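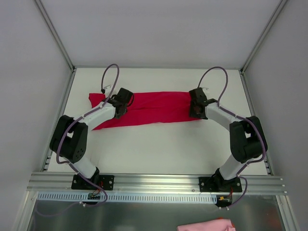 Slide 1. Red cloth on the white work surface, left end crumpled, right end straighter.

Home | Talks | Notes | Textiles | Contact

Filed under: Talks / Flatwork and Folding

Flat Before Folded: Preparing a Single Cloth on a Work Surface
Speaker notes, Wustbridge textile care meeting, September 2023

Slide 1 - opening

Leave the slide up while people sit down. Start with the definition.

A cloth is flat when every part of it lies in one layer, the weave runs straight, and all four edges can be followed with a finger from corner to corner. The cloth on the screen fails on the first count. It is a long piece bunched into soft folds, with a small flap at the upper left and a lower left corner that droops toward the front. Ask the room which end they would start from. Take three or four answers and do not comment on them yet.

State the scope. The talk covers one rectangular cloth on one table, from the moment it is put down to the moment it is ready for the first fold. Sorting, washing, and pressing are out. Stacking is out too, although there is usually a question about it.

Slide 2 - vocabulary

Read the terms slowly. People use these words loosely and the rest of the talk depends on them.

Bunch: several layers gathered with no fixed line between them.
Fold: two layers meeting along one line.
Wrinkle: one layer, raised, with no second layer under it.
Flap: a part of an edge or corner lying away from the rest of the cloth.
Skew: the cloth is in one layer but its corners are no longer square.

A wrinkle can be smoothed from above. A fold cannot. Pressing down on a fold and pulling outward will sometimes open it, but more often the top layer slides over the bottom one and the fold moves somewhere else. Most of the time lost at the table goes to treating folds as wrinkles. Repeat this line if the room is noisy.

Skew is the one people argue about. A skewed cloth looks finished. The fault appears at the second fold, when the edges meet at one end and miss at the other, and by then the usual response is to pull the short side until it reaches. Do not do this with anything that will be washed again.

Slide 3 - the surface

Three points, then move on.

Color. The table should contrast with the cloth along the whole edge. Red on white is easy. White on white is the common case in our trade and the hardest one to read. At Gonard we keep a dark cover for the white work and a light one for everything else. Changing the cover takes less time than hunting for a hem.

Friction. A slick table lets the cloth travel as a unit, so a pull at one corner moves the far corner as well. A rough table holds the far corner but also holds the folds. We prefer the slick table and a second point of contact on the cloth.

Size. There should be clear table on all four sides once the cloth is flat. If an edge hangs over, its weight pulls on the part that has already been smoothed. Check this with the largest item in the batch before starting on the small ones.

Pause here for the water if needed.

Slide 4 - reading the cloth

This is the slide that should get the most time.

Before moving anything, find the straightest edge. It does not have to be a long one. A straight edge is information: it gives the direction of the weave and a line that the other edges can be set against. Everything that is bunched can be worked outward from it.

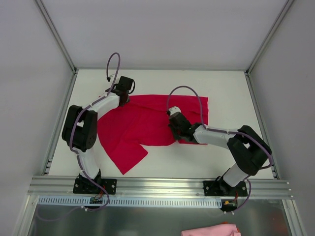

Take the top edge as the reference in a case like this one. It is fairly straight, it runs a long way to the right, and most of the disorder is elsewhere. Work the rest of the cloth toward the front and leave the top alone. The mistake is to grab whichever corner is nearest and pull it toward the body, which turns the one good edge and leaves nothing to measure from.

Go back to the opening question now. Those who chose the straighter end of the cloth on slide 1 were using the same rule. Those who chose the crumpled end were going straight to the fault. Both can work. The first is easier to teach and easier to check.

Second part of the slide: corners. Count the corners you can see. With fewer than four visible, at least one is folded under or lost in the bunch, and it must be found before any smoothing. Slide a flat hand under the bunch along the table and lift. Do not pinch from above. A pinch picks up two layers as readily as one, and the person doing it cannot tell the difference until the cloth is in the air.

Slide 5 - hold and draw

The basic action has two parts. One point on the cloth is held down. Another is moved away from it along the line of the weave. All tension is between the two points.

Things to say about the held point:

Put it on a single layer that is already flat. If it is on a fold, the fold is being pressed in.
Hold close to the reference edge for the first few draws, then move inward.
Light pressure is enough on most cloths. If the fabric creeps, move the hold nearer before pressing harder.

Things to say about the moving point:

Lift slightly, then move. Dragging pushes a ridge of cloth ahead of the contact.
Travel parallel to an edge. Diagonal draws stretch the cloth on the bias, and the skew they leave is slow to take out.
Stop when the fabric between the two points lies down. More travel past that point moves the whole cloth across the table.

Demonstrate once with the sample cloth if there is a table in the room. If there is only a lectern, skip it. The demonstration does not work on a lectern.

Slide 6 - order of work

1. Find the reference edge.
2. Find all four corners.
3. Open flaps, starting with any that lie on top of the reference edge.
4. Draw the cloth along its length.
5. Draw the cloth across its width.
6. Smooth wrinkles from the middle outward.
7. Check for skew.

Step 3 is before step 4 on purpose. A flap left closed during a draw becomes a crease with a hard line, and that line will still be there after the fold. Some of the Dalisay training sheets put the length draw first. They were written for a heavier fabric and it makes less difference there.

For step 7, bring one short edge up to the other without creasing it. If the corners meet, lay it back down. If they miss by more than a thumb's width, take the skew out from the long side that is riding high, with short draws, and check again.

Slide 7 - results from the folding log

Show the table and give the figures once. We logged 177 cloths over one run of work. Of these, 19 had to be opened and refolded. In 5 of the 19 the cause was a flap that had been smoothed down instead of opened. In 2 it was a corner folded under and missed. The remaining ones were written down as skew, but the log sheet had only one box for "other" and I would not put much weight on the split.

No times were recorded. Someone will ask how long the sequence takes compared with simply shaking the cloth out. The answer is that shaking is faster for a small cloth and a person with room to do it. It needs clear air above the table, it raises lint, and a long narrow piece tends to come down on itself. For long pieces we stay on the table.

The log was kept in the Clandotix sheet, old version. The newer version separates the causes and should be used by anyone repeating this.

Slide 8 - when to start over

A cloth can get worse under correct handling. Signs to look for: the reference edge is no longer straight, the bunch has moved to the center, or the same fold has been opened twice and come back. In any of these cases, stop. Gather the cloth loosely by one short edge, lift until it hangs free, and lay it down again from the far side of the table toward the near side.

Do not roll it into a ball first. It is a habit and it puts in more creases than it removes.

Slide 9 - questions

Likely ones, with short answers.

Fitted items: the method does not apply, there is no straight edge to read.
Damp cloth: hold point closer, shorter draws, expect the layers to cling.
Fringed ends: use a long side as the reference and leave the fringe until last.
Patterned cloth: read the edge first and the pattern second - printed lines do not always follow the weave.
Two people at one table: agree who holds before anyone draws. Alternate if the cloth is long.

If there is time left, put slide 4 back up and take the room through steps 1 to 3 out loud. The next session is in December and covers the folds themselves, with handouts at the door.

Contact: Gonard Textile Care, Wustbridge | © Gonard. All rights reserved. | Back to top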